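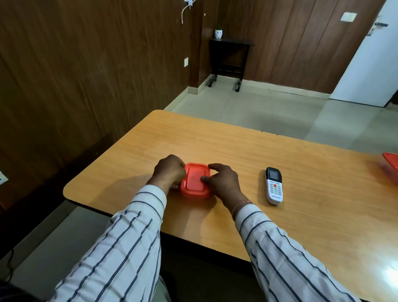

4. Setting the timer and the weekly programme

Section 4 applies to the Sinder central heating controller, wall-mounted version, with firmware 131 or later. For earlier firmware, use the September 2021 issue of the manual. Fit and wire the controller as described in section 3 before you begin.

CAUTION: Do not remove the front cover while the supply is on. The terminals behind it carry mains voltage.

4.1 Setting the clock

1. Press and hold MENU for 5 seconds. The hour digits flash.
2. Turn the dial to the correct hour and press OK.
3. Set the minutes in the same way and press OK.
4. Select the day number (1 to 7) and press OK. The display returns to the room temperature.

Note: If no button is pressed for 15 seconds, the controller leaves the menu and discards any change that has not been confirmed.

The clock does not adjust itself for summer time. Move it by hand using steps 1 to 3.

4.2 Entering heating periods

Each day can hold up to four heating periods. A period consists of a start time, an end time and a target temperature. Periods on the same day must not overlap. If they do, the display shows E2 and the later period is not stored.

1. Press PROG. Day 1 is shown.
2. Turn the dial to the day required and press OK.
3. Set the start time and press OK.
4. Set the end time and press OK.
5. Set the target temperature in half-degree steps and press OK.
6. Repeat steps 3 to 5 for further periods, or press PROG to store the day.

To copy a day, select it, hold COPY until the day number flashes, turn the dial to the new day and press OK. Any periods already held for the new day are overwritten.

4.3 Temporary override

Turn the dial while the room temperature is displayed. The new target applies until the next programmed change. A hand symbol is shown during this time. To cancel the override early, press OK twice.

CAUTION: The override does not switch off frost protection. Frost protection can only be changed in the installer menu (section 7).

4.4 Installer code

The installer menu is locked. The factory code is 559. Change it once commissioning is complete and write the new code on the record card inside the rear cover of the manual. A lost code can be reset only by the Naklow service office, on receipt of the serial number.

4.5 Loss of power

Stored programmes are kept without power. The clock is kept for a limited time by an internal cell, which the user cannot replace. If the clock digits flash when power returns, repeat 4.1.

Section checked by: Witold Zalewska, Prekcombe technical office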